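The Great Picnic Comeback

I gave up on picnics for years. Too many wasps, too much cling film, and always one person who'd rather be in the pub. Then last May my friend Hortensia Godoy dragged me up to the meadow at Otilthorpe with a flask, a rug and a cold potato omelette the size of a steering wheel, and I've been hooked ever since!

Her rule is simple – nothing that needs a knife. So it was omelette in wedges, cherry tomatoes, radishes with salt in a twist of paper, and a lemon cake she'd sliced at home. We ate the lot by 2 and fell asleep.

I've since been to the big summer picnic at Rultville, where 300 people turn up and Nikau Ruddock (76, straw hat, very firm views on coleslaw) judges the pies. I came nowhere with my leek and cheese. The pastry was soggy, and he told me so at some length.

My other discovery is plastic tableware. I used to lug china about, wrapped in tea towels, and lost three good plates that way. Bright colours are easier to spot in long grass too.

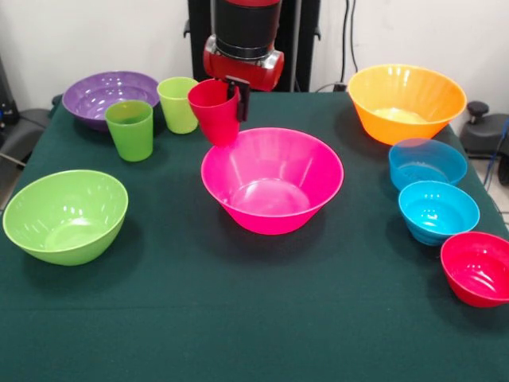
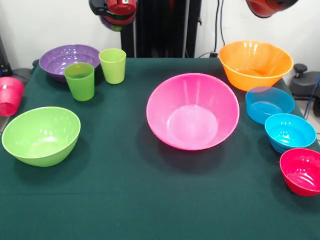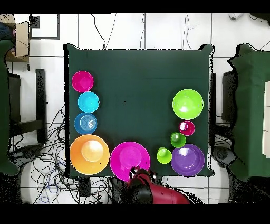
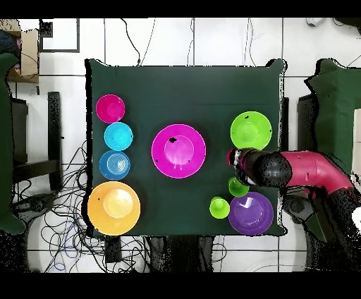 Plastic in plenty of colours, on dark green cloth.

How do you stop sandwiches going soggy?

Butter right to the edges of the bread, and carry the tomatoes separately in a tub. Slice them at home and add them when you sit down to eat.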